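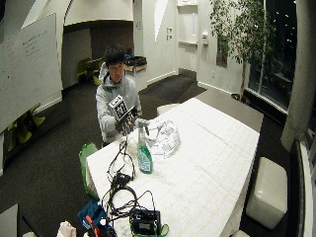 At the long white table, with the green spray bottle.

I went to the Jarow investor open day at Varncombe on June 5, 2023 expecting a sales pitch for silver, and I got one. Coffee was decent. The numbers were thinner.

Jarow buys scrap silver, refines it and sells bars to the public through a storage plan called Vaken. The talk was given by Ayuba Asante, who runs the plan and is good on his feet. His case is the one every silver bull has made for years: industry needs more metal, mines aren't keeping up, so the price must go higher. Maybe. I have owned silver through two of these "must go higher" stretches and sold both times for less than I paid.

What I wanted to know was the spread. Vaken sells at 6 percent over spot and buys back at spot less a handling fee, and the fee is not on the slide. I asked. I was told it depends on the size of the bar. Storage is extra.

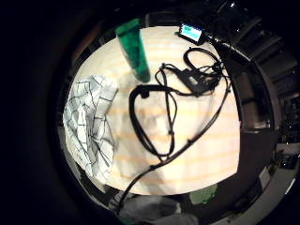 So a buyer needs silver to move a good deal just to get even, and that is before anybody charges to ship it. The brochure says the plan has 1571 accounts. It doesn't say how many were opened in January, when the sign-up bonus was running, or how many hold more than the minimum order of 605 dollars. Asante said growth was "very healthy" and took the next question.

The vault tour was short. We looked through a window at shelves, and a guide told us the room can hold up to 2000 bars. How many are in it today she couldn't say. The audit is done by Schouten once a year, and I was promised a copy of the latest report by email. I'm still waiting for it. 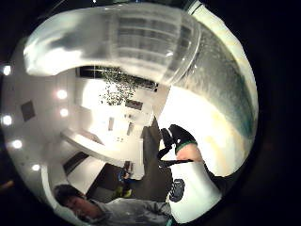

Clear plastic container against the white ceiling.

Several people around me signed up before lunch. I kept my checkbook in my pocket. If the audit shows up and the handling fee is put in writing, I'll take another look. Until then I would sooner pay an ordinary coin dealer, where both prices are posted on the wall.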